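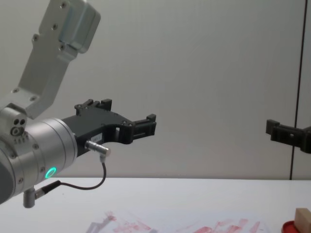
Cell 2, left arm lit with its gripper open over the table, right gripper partly in view.

Pre-purchase inspection checklist, two-arm bench cell
Site: Rutmont, bench area
Date: February 26, 2026
Purpose: decide what to repair, what to replace and what to put in the June equipment request

1. Arm mounting and joints
Fasteners on upper link: OK. Screw heads seated, none missing.
Joint play, left arm: OK.
Joint play, right arm: Monitor. Slight movement at the base under hand load. Retorque and check again before ordering parts.

2. Status light
Left wrist ring: OK. Lit teal-green.

3. Gripper cables
Left gripper, right-angle connector: OK. Fully seated.
Left gripper, cable loop: Action. Loop hangs free below the wrist and can snag on tall parts. Add clips. Two spare cables to be quoted by Poduval – last price was $95 each.
Right gripper cable: OK.

4. Grippers
Fingertips: Monitor. Wear within limit on both. One spare fingertip set, $547, goes in the request.
Labels: Action. Print on the left gripper label is too small to read from the operator position. Copy the serial number to the asset sheet.

5. Clearance
Gripper-to-gripper approach at low speed: OK.
Same test at 100 percent speed: Not done. No guarding in place. Do not run until item 7 is closed.

6. Table and wall
Tabletop level: OK.
Loose items: Action. Marked paper, wooden block and round red lid or dish to be cleared before any powered test.
Wall panel joint: OK. No movement when pressed. If the Pultadeck table is bought, measure the wall again – it is deeper than the present one.

7. Stops and guarding
Emergency stop, both arms: OK.
Light curtain: Action. Not fitted. Skistora quote requested, no reply yet. Budget line stays open.

Result: conditional pass, low speed only. Items 3, 4, 6 and 7 to be closed before the request is submitted. Item 1 does not hold up the request.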